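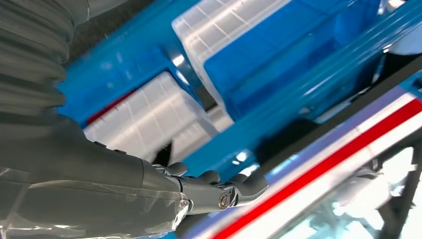 The blue shelving, with a couple of the see-through white bins in it.

Posted 2/24/22 by Niloufar Shahbazi

Hello again! We've finally got the new storage at Trurnitgate sorted. It's only shelves and bins, I know, but I am far more pleased with them than any grown woman should be. If you ever came to see us in the old place on Silberg Lane you'll remember how it was - everything in soggy cardboard boxes, and Graham up a stepladder swearing at a box of door handles.

The shelving is bright blue metal, the slotted sort with holes all the way up the uprights so you can move things about as your stock changes. Liudmyla picked the colour. I wanted grey (boring, she said) and I'm very glad I lost that one, it cheers me up every time I walk in. It took 2 of us a whole afternoon to get the first unit together and then Sutrisno did the next one in less than an hour, which he has mentioned since.

The translucent bins were my one demand. I like being able to tell from across the room whether a bin has got something in it, even if I can't tell what. We bought blue ones as well, and my grand plan was blue for parts going out and white for parts coming in. That lasted five days. Now they get stacked up in whatever order people put them down, and we all seem to manage.

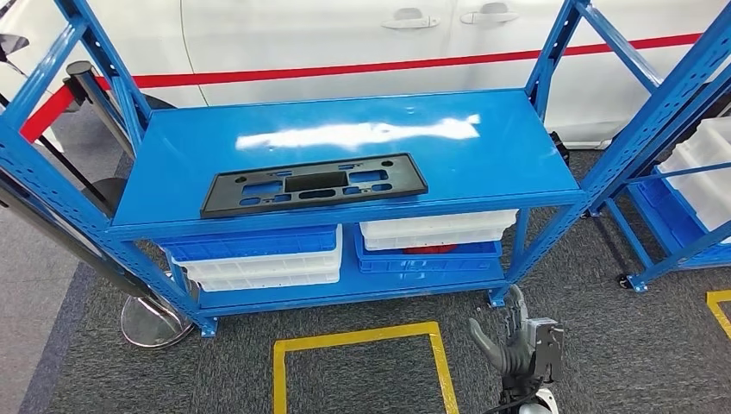
Number plate brackets are the things we get asked for more than anything else, by the way, and the black plastic ones especially. People crack them on kerbs, or they buy a car and find the old one is held on with one screw and a bit of hope. If you're after one, please measure between the fixing holes before you ring. Tahmineh will ask you, and she'll ask you again if you sound unsure!

Still on my list: proper labels for the bins, a better light by the door, and somewhere for coats. I'd like it all done by August, when the Ahmadpour lot come over to see how we've laid things out. Graham says August is optimistic. He's still got six boxes from the old place in his garage - door handles, I expect.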